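Zavdale Makers Shared Workshop – Build Log and Tickets
Ticket: Hand-held gripper, left finger lags on close
Project: Grekance gripper tool, second build
Status: Open – workaround in place
Opened: Thursday, February 2, 2023
3 followers

Symptom

Left finger closes late. When the trigger is squeezed slowly, the right finger starts to move first and the left one catches up in a jump near the end of travel. On a fast squeeze the lag is hard to see but the object still gets pushed sideways before both pads touch it. Light objects slide. Heavy ones tilt.

The aperture reading in the log is taken from the right side only, so the recorded opening looks normal. The fault does not appear in the data unless you compare it with the video.

Setup

Two fingers on a common rail, driven by a cable from the trigger. Each finger is a white mounting block with a printed pad screwed to it. Pads are the magenta ones with the fine ridges, flexible filament, printed in October. Wide-angle camera above the fingers, lower part of the image masked in software. Encoder on the right carriage, 4000 counts per turn. Logger is the Eide board with stock firmware.

The first build has the same rail and the same trigger and does not show the fault.

Checks, in order

1. Cable tension. Left side was slacker than the right. Took up the slack at the barrel adjuster. Lag reduced, not gone.

2. Return springs. Swapped left for right. No change, so the springs are not it. Left them swapped.

3. Rail. Removed both carriages, wiped the rail with isopropyl, one drop of light oil. The left carriage still felt rough over the last 12 mm towards closed. Right carriage was smooth over the full travel.

4. Swapped carriages. The roughness stayed on the left side. That points to the rail or the block mounting and clears the carriage bearings.

5. Mounting block screws. One of the screws on the left block was longer than the drawing calls for (16 mm) and had a bright mark on its tip. It was touching the rail cover. Replaced it with the correct length. Roughness mostly gone when moved by hand with the cable off.

6. Reassembled, cable back on, trigger test on the bench. Left finger still starts late on a slow squeeze, but there is no jump at the end now.

Field check

Bench tests are always done with the tool lying flat. Wanted to know if the lag changes when the tool is held pointing down and forward, the way it is normally used. Took it to the lounge in the evening and worked on the turquoise ottoman. The top has a felt-like surface with more grab than the bench mat, so anything pushed by one finger tends to rotate instead of sliding. That makes uneven contact easier to spot.

Camera exposure was left on auto. The ceiling lights are bright and the windows are dark at night, so expect the exposure to wander a bit when the tool is tilted up. 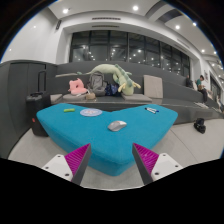
Gripper view over the ottoman. Computer mouse near the centre, two capped markers on the right wing.

Result: 26 slow closes on the computer mouse, tool held at the normal working angle. Right pad touched first in most of them. The mouse turned towards the left pad, then squared up once both sides were in contact. Grip was secure after that and nothing was dropped.

Markers were worse. They are light and they roll, and the first pad to touch pushes them away from the grip line. Picking up one marker without disturbing the other was not repeatable. The flat disc was not attempted, the pads are too thick at the tip to get under it.

Holding the tool upright instead of angled made the lag slightly smaller. Probably the weight of the left cable run pulling on the sheath where it leaves the handle. The sheath has no clip at that point on this build. The first build does have one.

Workaround

Squeeze at medium speed. Approach with the tool offset a little to the right so that the late side has less distance to cover. Do not use this build for markers, pens or anything else that rolls until the ticket is closed.

Still to do

– Print and fit a sheath clip to match the first build. File is in the shared folder under Plovasance, use the later revision.
– Check the remaining screws on both blocks against the drawing.
– Add a second encoder to the left carriage, or at least a marker tag on each finger so that the lag can be measured from the video.
– Repeat the slow closes with the same mouse and the same surface.

Update, same ticket

Remaining block screws checked. All correct on the right. One more long screw on the left, not touching anything, replaced anyway. The long ones were in the same bag as the short ones, so the bag has been sorted and relabelled.

Clip is queued on the printer. Ticket stays open until the slow closes have been repeated.

2 comments · 5 shares

Related tickets
Trigger does not return fully after a long session
Eide board drops samples when the card is nearly full
Flexible pads curling at the tip after printing
Grekance first build: sheath clip cracked
Camera mask out of line after lens change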